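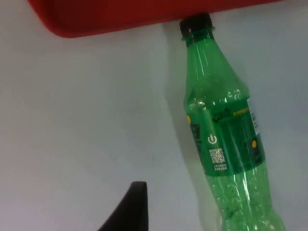

About Bemside

Bemside tests whether machines can do small, ordinary chores. We work for kitchens, shops and packing rooms that want a straight answer before they spend money. We don't build robots and we don't sell them.

Our main test list has 40 chores taken from homes and shop floors. Putting a bottle upright on a tray is one of them. A person does it without looking. A machine has to find the bottle, close on a round, slick surface, turn it and let go without tipping it over. 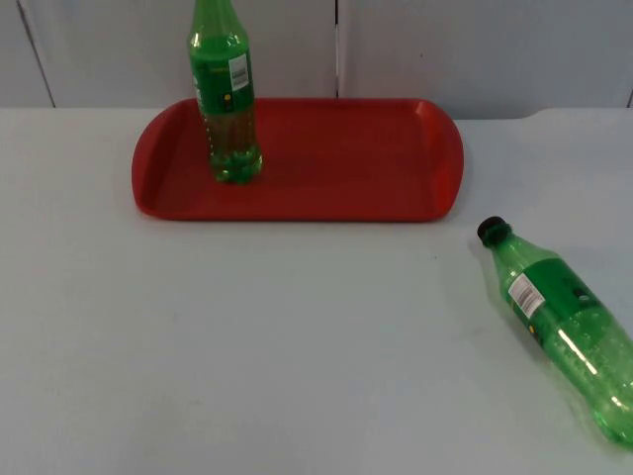
Tray and bottle chore, one standing and one lying on the table.

Each chore is run 100 times before we write a word about it. A run counts only if no person steps in. We report misses along with successes, and clients get the full log.

So can machines do chores yet? Some of them, in a tidy space with known objects. Of the 40 on our list, 11 are ones we would tell a client to plan on today.
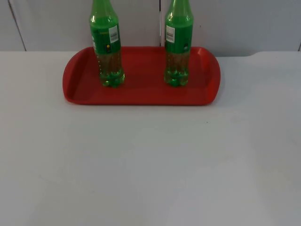
The rest are too slow, or they fail when the lighting or the packaging changes. Folding soft things is still poor. Clear and shiny plastic causes more trouble than most people expect, and we keep several chores on the list for that reason.

Chiến Tôn started Bemside after years of running a packing line. He still writes the chore list and revises it every May.

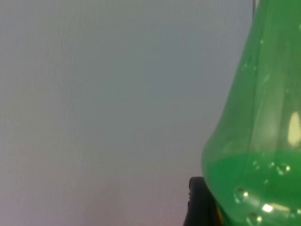 We have 2 sites. Household chores are tested in Skostanberg, and shop-floor work is done at Zolano, in a unit shared with the parts supplier Şimşekoğlu. Visits are by appointment, mornings only.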